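Fornemham Bimanual Handling Project
Progress report to the Visberg Fund, January
Prepared by Celeste Abreu, software lead, Skirkthorpe workshop

Dear all,

Thank you again for your patience over the winter, and for the kind notes after the last report, which I passed round the whole workshop. I am glad to say we have more to tell you this time. The work has moved on nicely in perception, a bit more slowly in planning, and the tooling (which I grumbled about at some length last time) is finally in a state where I stop thinking about it for days on end.

As you will remember, the grant covers software only: the arms and grippers stay as they are, and everything we do has to come from how they are driven and what they make of their cameras. The target is soft, shiny, awkward packaging, mostly bags and film, which has no fixed shape and tends to look different every time it is touched.

Perception

We began the period with a segmentation model that was very good at boxes and rather hopeless at anything see-through. Most of its mistakes came from highlights: a bright fold in a piece of film would be split off as an object of its own, and the planner would politely set out to avoid it. We have now retrained on 1843 labelled wrist camera views, all collected on our own tables, and the labels include a separate class for gathered plastic, by which we mean corners, knots and bunched necks. That one extra class has done more good than anything else we tried. The older model is still kept in the repository for comparison, and Garcia, our scheduling layer, can switch between the two without a restart.
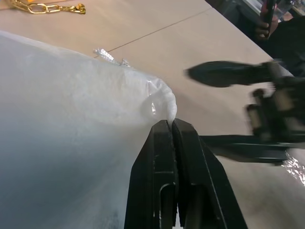 The grasp planner now asks for gathered plastic first and only falls back to a flat edge if it finds none. A bunched corner gives the fingers something with a bit of body to close on, whereas a flat sheet slides about and has to be coaxed up from the surface. The fallback still needs work. It takes too long to choose an approach angle, and it will sometimes choose one, change its mind and go back to the first, which is quite endearing to watch but not what you are paying for.

Two arms at once

Planning for both arms together was milestone 3, and I have to report it as partly met. Each arm plans well by itself. The trouble comes when one is holding the material and the other wants to move close by, as the collision model treats the held item as a rigid lump frozen at the moment of the grasp. Bags sag and swing, so we have been padding that lump generously, and the padding then rules out perfectly sensible moves. We are trying a softer version in which the padding shrinks as fresh camera views come in. It works well in simulation and I am cautiously cheerful about it, though I would like to see it through a good deal more table time before I promise you anything.

Control

The finger closing routine has been rewritten so that it slows down over the last stretch and watches motor current as well as position. Thin film barely registers in the current signal, so we combine it with the wrist view and let either one raise a doubt. When a doubt is raised the arm pauses and asks the operator, and the answer is saved with the recording.

Tooling

Replay now works properly! Any session can be reopened with camera views, joint positions and planner decisions all lined up on one timeline, and a faulty clock offset that had plagued us since the summer has been found and put right. New starters used to need most of a morning to get going; the setup script now does nearly all of it while they have a cup of tea.

Coming up

Milestone 4, the handover from one arm to the other, starts next. I would ask your agreement to move 2 weeks of effort into it from the documentation task, which is ahead of plan. The budget is otherwise unchanged, and the spending sheet follows separately. If any of you would like to visit Skirkthorpe, mornings are best, and do let me know beforehand so that I can have both arms running.

With warm thanks,
Celeste Abreu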